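Iltelska 双臂任务规划器 安装与调试手册
第 8 章 晾袜任务：从感知标定到第一次整轮运行

上一页 | 目录 | 下一页

本章假定您已经完成第 7 章的关节零位校准，并且两条手臂都还装在底座上。如果您是直接翻到这一章的，请翻回去。我们知道您不会翻，所以需要用到的前提会再提一遍。

本章使用的配置文件为 hang_socks.yaml，位于 Bermúdez 任务包的 tasks 目录下。修订日期：2018年8月5日。修订人：Yaryna Bondarchuk。

8.1 启动前检查

1. 确认控制节点与感知节点使用同一个时钟源。在终端执行 ilt clock --compare，偏差应低于配置文件中的 max_skew。
2. 确认左右腕部相机的话题名没有互换。互换之后程序照样能跑，日志一片祥和，左臂会非常自信地去抓右边的东西。
3. 将衣架挂在横杆中部并固定挂钩。晾架的每个夹子都应能自由摆动。
4. 把袜子平铺在桌面上，袜尖朝向机器人一侧，同色的放在一起。规划器不要求配对，配对是为了您看日志时少眨几次眼。
5. 按下急停，再松开，确认状态栏由红转灰。请真的按一下。

注意：桌面反光会使分割模块把木纹认成布料。遇到这种情况，先调曝光，再调阈值，最后才考虑提交缺陷报告。

8.2 感知参数

1. 打开 perception 段，将 segmenter 设为 cloth_flat。默认值 cloth_any 适合成堆的衣物，对平铺的袜子则会热心过度，把一只拆成两只。
2. 将 min_mask_px 设为 1842。这个数值是 Maribel Arango 在 Lekelitz 实验室逐档试出来的，手册编写者问过为什么不取整，得到的答复是取整以后浅灰色的袜子就没了。
3. 执行 ilt perceive --once。预览窗口中每只袜子应有一个轮廓和一个抓取点，抓取点落在袜口一侧。
4. 若抓取点落在袜尖，检查 grasp_anchor 是否为 cuff。写成 cuffs 不会报错，它会静静地使用默认值。
5. 夹子的检测单独进行：执行 ilt perceive --target clips。被夹爪挡住的夹子会标为 occluded，不参与本轮规划，等遮挡消失后自动恢复。

说明：头部相机负责全局布局，腕部相机负责接近阶段的修正。两者意见不一致时以腕部相机为准。此规则写死在代码里，没有开关，请不要再来信询问开关在哪里。

8.3 规划与双臂协调

1. 将 coordination.mode 设为 handover。在此模式下，一条手臂持袜，另一条手臂可先协助交接，或上前对准夹子，由规划器按可达性决定。
2. 设置 handover.zone，使其位于衣架下方、桌面上方。区域设得太高，夹爪会与夹子争夺同一块空气。
3. 将 speed_scale 设为 60（单位为百分比）。首次运行请勿超过此值。熟练之后也请三思，袜子摆动起来以后，检测结果会跟着一起摆。
4. 将 retry_limit 设为 2。再大并不会提高成功率，只会让您多看几遍同样的失败。
5. 执行 ilt plan --dry-run，检查输出末尾是否为 PLAN OK。若为 PLAN OK (degraded)，括号里的字比括号外的重要。

警告：空跑通过仅表示轨迹在模型中无碰撞。横杆和两侧立柱必须事先写入 scene.urdf。模型里没有的木头，现实中仍然很硬。

8.4 运行

1. 清空两臂活动范围内的人员，一只手放在急停旁边。
2. 执行 ilt run hang_socks。两臂先回到准备位，随后开始第一次抓取。
3. 观察 /task/state 的输出，正常顺序为 APPROACH、GRASP、LIFT、HANDOVER、CLIP、RELEASE。规划器判断无须交接时会跳过 HANDOVER，属于正常现象。
4. 状态停在 CLIP 超过设定时限，程序会自动退回 LIFT 并重试。此时请勿伸手帮忙。它不会领情，而且力矩限制是按袜子设的。
5. 需要暂停时按空格键。按 Ctrl+C 同样能停，但夹爪会保持当时的开合状态，手里有什么就一直拿着什么。
6. 一轮结束后执行 ilt report，日志保存在 runs 目录。

8.5 画面对照
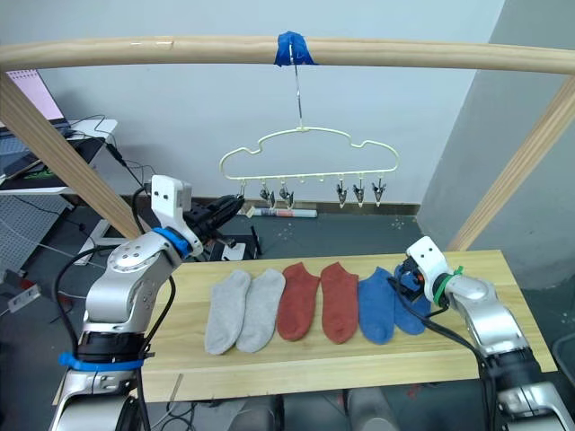
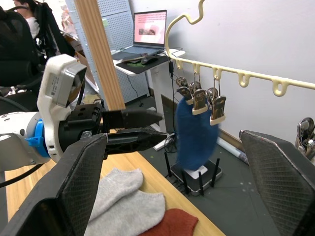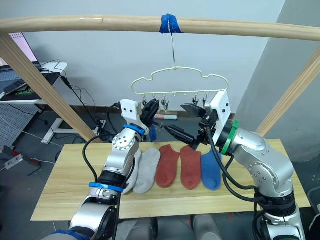
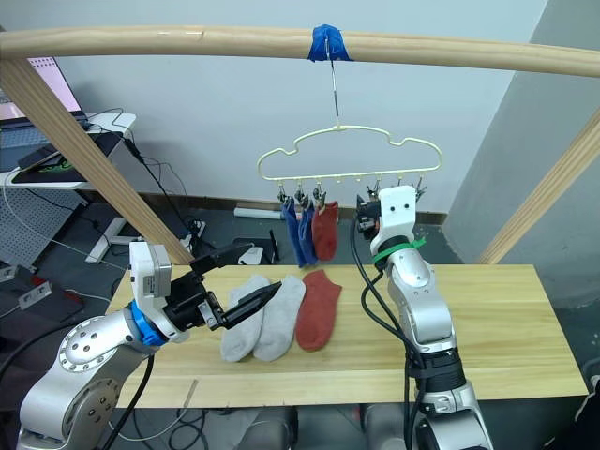

图 8-1 晾袜工位，四幅均可见衣架与双臂。第二幅为腕部相机视角，其余为头部视角。

8.6 常见问题

日志反复出现 NO_CLIP_VISIBLE：夹子被手臂挡住。将 retreat_before_detect 设为 true，让手臂先让开再看。

袜子夹上后立即掉落：调大 clip_insert_depth，每次调一格。一次调三格的用户，请直接参阅第 11 章“更换夹子”。

两臂同时停止，且均报告在等待对方：交接锁未释放。执行 ilt lock --clear。Diltcombe 分支的旧版本没有这条命令，只能重启控制节点。计划在一月的版本中合并，具体是哪一年的一月，尚在讨论。

腕部图像模糊：降低 speed_scale，或增大 settle_time。擦镜头也可以试试。

下一节：8.7 自定义夹取顺序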